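October 17, 2023

Slept badly, got in before seven anyway. The heating was off on our floor and I kept my coat on until the first break.

This is the second week with the arms doing the desk clearing. For people who come to this diary late (my sister, mainly), I work in returns at Clamex. We take back furnished rooms from short-let companies, and everything left in the desks has to come out before the furniture can be cleaned and sent on. Shoes, snacks, chargers, bowls, whatever people leave. Four of us used to do it by hand on each shift. Now two of us do, and the other two are on what Reginald Fitzsimmons calls exceptions, meaning we sit at a screen and decide about the items the arm has not been told how to sort.

I was on exceptions this morning. There were 131 of them before lunch. Most take a few seconds. You look, you pick keep, trash or ask, and the next one comes up. My back does not hurt at the end of a day of this, and I want to write that down because it did hurt, every day, for three years. My eyes are tired instead. I also miss walking between stations. I had not noticed how much of the talking got done on those walks.

Yaw Annan is still on the floor and says he would not swap. He thinks the arms are slow with anything soft, and he is right, but they do not stop for coffee, and the sheet on the door said 3,473 items for last week against a target that was set for people. Reginald read the number out at the meeting. Then he said no jobs would go before December. Yaw asked about after December and Reginald said he would find out. He wrote it on his pad. I believe he will ask. I don't know that he will get an answer.

The pay question is also open. Handlers have a hand-work supplement and screen staff do not, and it is not clear which I am when I do both in one week. I emailed Haddad in payroll on Friday. Nothing yet.

I saved a few from the same desk to show my sister, who keeps asking what I look at all day.
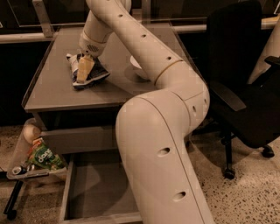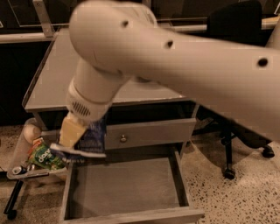
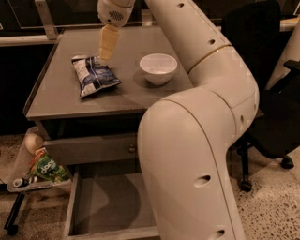

She will say it looks dull, and some of it is. But I find I have opinions now about what counts as trash. The rule from Trillach, who wrote the sorting list, is that any food goes. Bowls go to kitchen stock. Shoes are kept 5 days in case somebody calls. When we did it by hand, Yaw used to put sealed food on the shelf by the lockers and people took it home. No one has written a category for that. I put it in the suggestion form today, under Other, and we will see.

Training for the Punia update is tomorrow at two. It is supposed to let us mark an item once and have the arm remember it, so fewer come to the screen. I asked the trainer how many fewer and she said it depends on the site. If it works well I suppose I will be back on the floor some of the time, or they will need one person at the screen where there are two. I would rather know which.

Took the 402 bus home with Yaw. We talked about his daughter's school and not about work until the last stop. Soup for dinner. Need to buy bread and call the dentist.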